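怎样给旧的大理石纹台面做一次彻底的清洁和养护

搬进现在这套房子的时候，前任住户留下了一张浅色石纹的长台面，我一开始是有点嫌弃的，总觉得上面灰蒙蒙的，擦多少遍都像没擦干净。后来慢慢摸索，才明白石头这东西有自己的脾气，急不得。七月里我把整套步骤重新做了一遍，边做边记，现在整理出来，希望对家里也有类似台面的朋友有点帮助。文章写得啰嗦了些，您泡杯茶慢慢看就好。

先弄清楚您家的台面是什么

动手之前，请一定先确认材质。天然大理石、花岗岩、石英石、人造石，远看都差不多，清洁的方法却差得很多。最怕的是把天然大理石当成石英石来对待，一瓶除垢剂喷下去，表面立刻就会出现一块发白发涩的印子，行话叫“酸蚀”，擦是擦不掉的，只能重新打磨。

如果手头还有当初的购买单据，上面一般会写明。我家的单据早就找不到了，好在台面背面贴着一张小标签，写着“Sotholm”，我按这个名字去问了建材市场，店家翻了半天旧目录，告诉我是一款天然石材。要是您连标签也没有，可以在最不显眼的角落滴一滴白醋，等上几秒钟，看有没有细小的气泡。有气泡的，多半是含钙的石头，后面的步骤里凡是酸性的东西都不要碰。试完马上用清水擦掉，别让醋留在上面。

需要准备的东西

中性的洗洁剂，普通洗碗用的就可以，但要看清楚瓶身，写着“柠檬”“强力去垢”的先放一边。柔软的棉布或者超细纤维布，准备6块，听起来多，做起来您就知道换布有多勤了。一把软毛刷，旧牙刷也行。一个喷壶，一卷保鲜膜，一点小苏打。最后是石材用的渗透型密封剂，我用的是Brastix，液体很稀，味道不重，一瓶用在我家的台面上还剩了不少。

钢丝球、去污粉、漂白水，请统统收起来。我知道有些长辈特别信任钢丝球（我妈就是），可是石头表面一旦划花了，光泽就回不来了。

第一步：清空，除尘

把台面上的东西全部拿走。我每次都想偷懒，把调料架往旁边推一推就开始擦，结果推来推去，架子脚底下的沙粒反而在石头上蹭出了细痕。所以还是老老实实都搬开吧，顺便把瓶瓶罐罐的底也擦一擦，您会惊讶那里积了多少油！

搬空以后，用干的软布顺着一个方向轻轻把浮灰带走。这时候不要加水，灰加了水就变成泥，会钻进石头的小孔里。

第二步：用中性清洁剂擦洗

在一盆温水里滴几滴洗洁剂，搅匀，把布浸湿以后拧到不滴水，一小块一小块地擦。我习惯从靠墙的一边往外擦，这样脏水不会流回已经擦好的地方。接缝和水槽边上用软毛刷轻轻刷，那里最容易藏黑垢。

擦完一遍，换一块干净的湿布，把残留的洗洁剂带走，再换一块干布擦干。很多人做到洗洁剂那一步就停了，台面摸上去发黏、看上去发雾，往往就是洗洁剂没有擦净留下的一层膜。我家台面那层怎么也擦不掉的灰蒙蒙，一大半就是这么来的，前前后后过了几遍清水，颜色一下子亮起来，我高兴得连晚饭都多炒了一个菜。

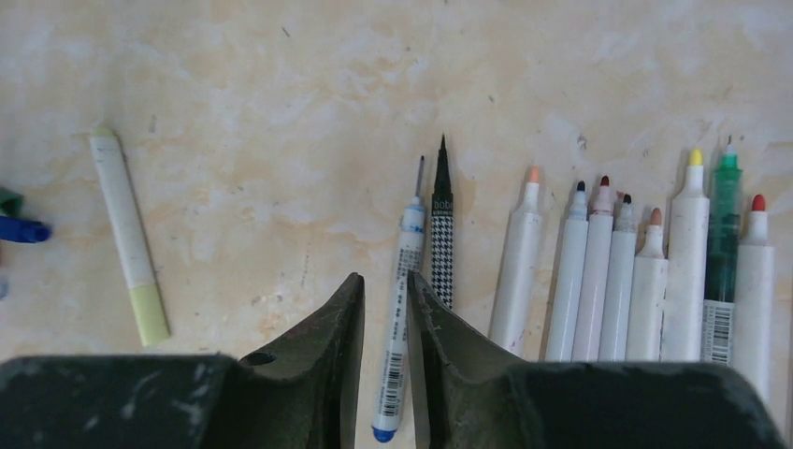

擦干以后，请让它再晾一晾。石头会吸水，表面看着干了，里面不一定干。冬天开着暖气，晾一个晚上就差不多；南方的梅雨季就要耐心一些，最好开着除湿机，把窗户关上。

第三步：处理油渍和茶渍

清洗之后还留着的深色印子，大多是渗进去的油或者茶水、咖啡之类的颜色。这时候再使劲擦也没有用，要靠“敷”。

油渍的做法是这样：小苏打加一点点水，调成牙膏那样的糊，厚厚地盖在印子上，边缘要比印子大出一圈。然后盖上保鲜膜，四周用胶带贴住，在膜上扎几个小孔，让水分慢慢走。敷够17个小时再揭开，让糊自己干透，用塑料刮片轻轻铲掉，最后用湿布擦净。

为什么是17个小时呢？其实也没有什么讲究，我是头天傍晚敷上，第二天上午忙完家务才去揭，正好是这个数，效果又不错，后来就一直照着来了。陈年的油渍敷一次可能只会变浅，可以隔天再敷。我家灶台旁边那一块反复敷了三次，才基本看不出来。

茶渍和咖啡渍要用药店里卖的低浓度双氧水来调糊，方法是一样的。深色的石头请不要用双氧水，有可能会褪色，实在想试，也先在角落里试一小块。

第四步：上密封剂

密封剂不是打蜡，它不会在表面形成一层亮亮的壳，作用是渗进小孔里，让油和水进得慢一些，您来得及擦。先看看需不需要上：在干透的台面上滴几滴清水，等13分钟，擦掉以后如果石头颜色变深了，就该上了；如果水珠还圆滚滚地立着，颜色也没变，那就再等半年吧，不用浪费材料。

上的时候戴好手套，开窗，把密封剂倒在布上，薄薄地、均匀地抹开。等待的时间以您买的那一瓶的说明书为准，各家不一样。时间到了，一定要把表面没有吸进去的部分擦得干干净净，这一点我吃过亏。第一次做的时候，我以为多留一点保护得更好，结果干了以后一道一道的白印，又花了半天工夫去擦。

上完的当天，台面就不要用了。我们家那天是下馆子解决的，巷口的Cirillo，一份面65块，算是给自己的犒劳。

日常怎么保养

平时用湿布加干布就够了，洗洁剂不必天天用。切柠檬、倒醋、开番茄罐头的时候，下面垫个盘子。热锅请放在隔热垫上，石头虽然耐热，可是忽冷忽热容易裂，尤其是水槽开孔的转角处。酱油洒了要马上用布吸，不要抹，一抹面积就大了。

还有朋友问我能不能用蒸汽拖把的那种手持头来清洁。我在Brestuvura家居论坛上看到过两派意见，我自己是不用的，高温蒸汽会把脏东西往小孔里送，密封剂也会掉得快。

如果台面上已经有明显的酸蚀印或者裂纹，上面这些方法就帮不上忙了，还是请石材护理的师傅上门看一看，报价之前可以先拍几张照片发过去，侧着光拍，印子会比较清楚。

本文更新于2023年12月22日，补充了密封剂擦拭的部分。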